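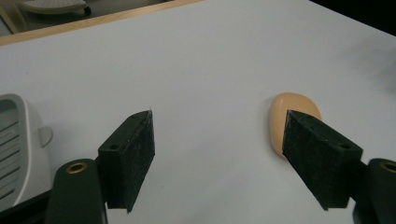
Sedik Animation is accepting applications for its Junior Character Animator residency, a paid eight-week placement in the Te Moana feature department. Residents animate short dialogue and action shots under the direction of a lead animator. The first assignment is deliberately small: a plain white tabletop, one small rounded peach-colored object and a shot of no more than 8 seconds in which that object must appear to have weight. Later assignments use production rigs.

Duties

Residents plan, block and polish assigned shots, attend dailies each Monday, and deliver files in the studio's Nerix pipeline format. Training in Nerix is provided.
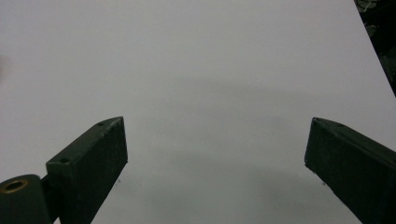
Pale matte surface with soft shadow.

Applicants should have completed a course of study in character animation or hold equivalent experience. A demo reel is required. Knowledge of Duvix is welcome but will not affect selection. The stipend is $860 per week. Relocation costs are reimbursed up to $3000 on presentation of receipts.

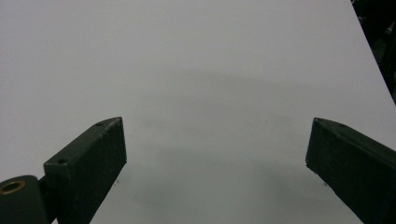 How to Apply

Submit a reel, a resume and a statement of no more than 1000 words through the Sedik careers page. Applications close at the end of May. Reels must include a shot list identifying the applicant's own work. Late or incomplete applications will not be reviewed.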